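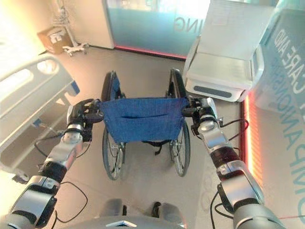
Figure 2. Folding wheelchair with blue fabric backrest, folded and held at both push handles.

4. Wheelchair storage and retrieval on the wards

4.1 Setting

The work reported in this section was done at Nulotlow Hospital, which has an older main building and a newer rehabilitation wing known as Ignacio. The two are joined by a covered ramp. Wards in the main building were laid out before folding wheelchairs were in general use and have no purpose-built place to keep them. Ignacio has a recessed bay on each floor, but the bays are shared with walking frames, commodes and linen trolleys, and on most floors the wheelchairs end up furthest from the door.

The hospital owned 88 manual folding wheelchairs at the start of the study. All were pooled, meaning that a ward could borrow a chair but not keep it. In practice every ward we visited kept at least one chair back. Staff did this openly and gave much the same explanation each time: the pool was on the ground floor, the lift was slow after lunch, and a patient who was ready for the bathroom could not be asked to wait for it.

Earlier work by Kvam on equipment sharing in small hospitals described the same habit and called it local holding. We use her term throughout. It covers any chair that is out of the pool overnight without a loan entry against it.

4.2 Records

Loans were recorded in Ruvix, the equipment register the hospital already used for infusion pumps and mattresses. Each chair had a numbered tag on the frame. A loan opened when the tag was scanned out and closed when it was scanned back in. Over the study period the register held 3,084 wheelchair loans. We removed loans opened and closed within a minute of each other on the same scanner, as these were nearly always a second scan of a tag that had not registered the first time.

The register says nothing about where a chair was between the two scans. To fill that gap, the first author walked the wards in the early morning and again in the late afternoon, noting the tag number of every chair in view and whether it was open or folded. Store rooms were included if they were unlocked. Patient rooms were included only if the door was open and a nurse had agreed. Chairs in use were noted but not approached.

Ward walks began in July and were stopped for a short period when the main lift was being repaired, as the pool had been moved upstairs for the duration and the results would not have been comparable.

4.3 Where chairs were kept

Chairs held locally were found in four kinds of place: against the corridor wall, in the bay or store room, in the ward bathroom, and in the patient room. The patient room was the most common of these in Ignacio and the least common in the main building, where rooms are narrower and the space between the bed and the wall is taken up by the visitor's chair.

A folded chair takes up much less floor than an open one, but it is also more easily knocked over, and the older models in the pool do not stay shut unless they are leaned on something. Ward staff dealt with this in different ways. Some looped a strap around the cross-brace. Others parked the chair open at the foot of the bed with the brakes on and accepted that the cleaner would have to move it.

Cleaners raised this last arrangement with us more than once. Their complaint was less about the chair itself than about the footrests, which swing out when a chair is pushed sideways and catch on the 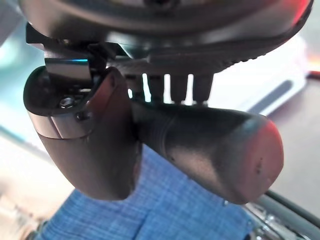
mop bucket. On two wards the footrests had been taken off and put in a drawer for this reason, and on one of them the drawer could not be identified when a patient with a knee brace needed the elevating pair. Loose parts were not tagged and do not appear in the register. We recorded 29 chairs with at least one footrest missing at some point in the study, although in many cases the part turned up within the week.

Corridor storage was against hospital policy because of the fire doors. It was common all the same, particularly near the therapy gym, where patients are brought down in a chair and walk back with a physiotherapist. The empty chair then stays where it was left until somebody going in the right direction takes it.

4.4 Time to find a chair

We asked nurses and orderlies to note the time at which they began looking for a chair and the time at which they had one ready to use. Forms were kept at the nurses' station. Completion was patchy on night shift and good on the day shift, apart from the surgical ward, which returned no forms at all.

The median search on wards with local holding was shorter than on wards that relied on the pool, as would be expected. The longest searches were also on the wards with local holding. When the held chair was already taken, staff tended to check the neighbouring wards one by one before going down to the pool, and a search of this kind took roughly 18 minutes. Staff on wards that relied on the pool went there first and were seldom away so long.

Chairs that were found but rejected are counted as part of the search. The usual grounds were a soft tyre, a brake that did not hold, a seat too narrow for the patient, or a chair that had not been wiped down.

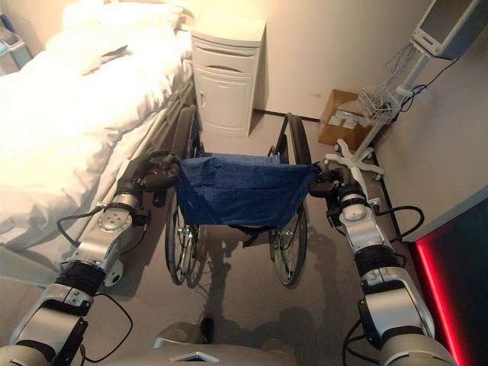
Would buying more chairs have shortened the longest searches?

On the evidence we have, only slightly. Even on busy afternoons there were chairs standing idle somewhere in the building, and the delay came from not knowing which ward had them. A larger pool would probably have been absorbed into local holding within a few months, as happened at the Neline site after its last round of purchasing.

4.5 Limits of the data

The ward walks took place at fixed times and will have missed chairs that were moved during the middle of the day. Staff knew the walks were happening, and at least one ward tidied its corridor beforehand. Search times were self-reported and tend to be rounded to the nearest five minutes. Bariatric and powered chairs were left out because they are kept by the therapy department and booked by phone.

Patients' own wheelchairs were also excluded. They carry no tag, and in a few rooms we could not tell from the doorway whether a chair belonged to the patient or to the hospital. These chairs were left out of the tables in Section 5.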